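Shape sorter with one hole: worth printing, or buy the wooden one?
Toys and Puzzles > Making > Early years

gluepot_annie
My sister's youngest has reached the age where everything must be put into something else. Keys into shoes, toast into the heating vent. I would like to redirect this energy before the car fob goes the way of the toast.

The shops are full of sorters with a dozen shapes, and every one I've tried on him ends the same way: he picks the circle, posts the circle, and then takes the lid off and puts everything else in from the top. Smart kid. I'm thinking of something much dumber. One box, one square hole, one block. Has anybody made one? Did it get played with or did it become a doorstop?

tutstead_dad
We did this when ours was little. Got 4 weeks out of it, which in toddler time is a career. Paint it something dull so the block gets all the attention.

samuele_b
Seconding the dull box. I've been fiddling with one of these in evenings, on and off, and the current version is the first I'd admit to.

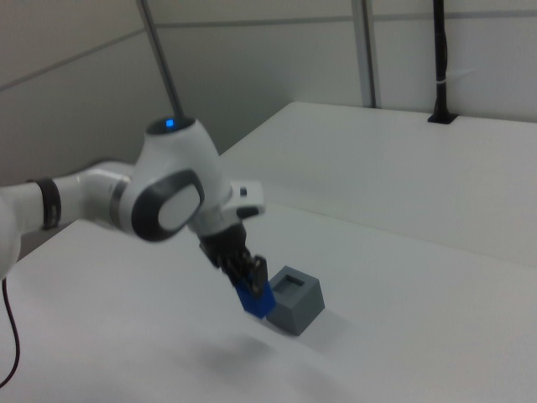 My first attempts had the hole cut so close to the block that posting it was like parallel parking a bus. Samuele Bassi, defeated by his own rectangle. The thing I got wrong was assuming people bring a block in straight. They come at it from the side and tilted, like the blue one there next to the gray box, and a tight square hole punishes that. So open the hole up, and if you have a file, break the top edges a little so a corner can slide instead of catching. Gray for the box, blue for the block, and I'd do the same colors again. You want the kid to know at a glance which one is the thing and which one is the place for the thing.

kunport_carl
Disagree about opening the hole up. The whole point is that it's fussy. If it falls in from any angle you've built a trash can.

samuele_b
Carl, he's putting toast in a heating vent. We are not at the precision stage.

gluepot_annie
He would be thrilled with a trash can, for the record. He has tried to climb into ours.

kunport_carl
All I'm saying is that my daughter lost interest in the easy one in an afternoon. She had the fussy one for months. She swore at it, as far as a person with seven words can swear, and then she went back to it.

alvar_s
You're both describing the same toy at different ages. Make the block long, keep the hole square. A long block goes in only if you stand it on end, and that's the lesson. A cube goes in any old way up and teaches you that cubes are boring.

I ran the toy shelf at a playgroup called Pagano for a while and the long block was the only part nobody's older brother ever walked off with. I also learned that a block which disappears completely is a tragedy for a certain kind of child. If it stays poking out of the top, they can grab it and go again without a grown-up tipping the box over every two minutes.

gluepot_annie
Poking out! I hadn't thought of that. I was going to make it deep enough to swallow the block whole and then spend my retirement shaking it out.

samuele_b
Alvar is right and it annoys me. I had mine deep to begin with, for exactly no reason, and every round ended with the box upside down over my foot. Shallower is less work too, if you're cutting it by hand.

While I'm confessing, the other half of the game is the part that isn't posting. Before a kid gets the hole they just stand the block on top of the box and look at you for applause. Give the applause.
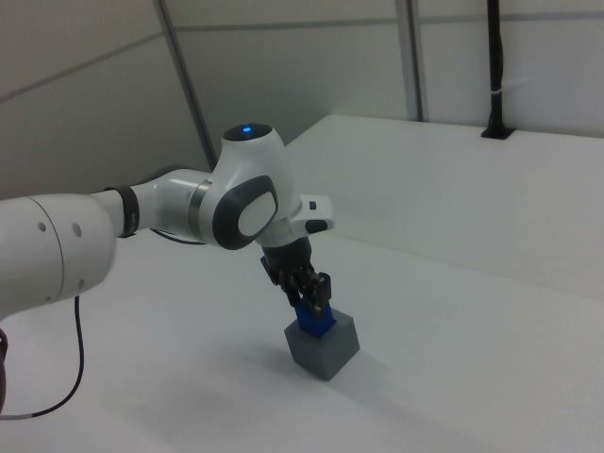 So leave enough flat top around the hole for that. My second try had such a skinny rim that there was nowhere to rest anything, and all my tester did was knock the block down the side and shout. A wide rim looks clumsy on the bench and plays a lot better. It also gives you somewhere to put your thumb when you're holding the box down, and you will be holding the box down.

tutstead_dad
Weight in the bottom. A light box goes skating off across the table the first time it's touched. We glued washers underneath and a scrap of felt over them.

kunport_carl
Washers under felt, for a child who eats heating vents. Fantastic.

tutstead_dad
He feeds the vent. He doesn't eat it. Read the thread.

alvar_s
Put the weight inside under a false floor, glued and screwed. Then you get the shallow hole you wanted as well.

kunport_carl
Fine, that's good. I withdraw the trash can remark but I'm keeping the rest.

vukanard_mo
Buy the wooden one. Some 3 evenings of your life against a trip to the store? And he'll play with the packaging.

gluepot_annie
Mo, I have met my evenings and they won't be missed.

Going with: gray box, wide rim, false floor, long blue block, hole on the generous side. Carl, I'll cut you a fussy lid for when he turns two. Does anyone know a paint that holds up to being licked?

alvar_s
Milk paint for the box, and leave it a good while before you hand it over. Sjöberg household tested, mostly by the dog.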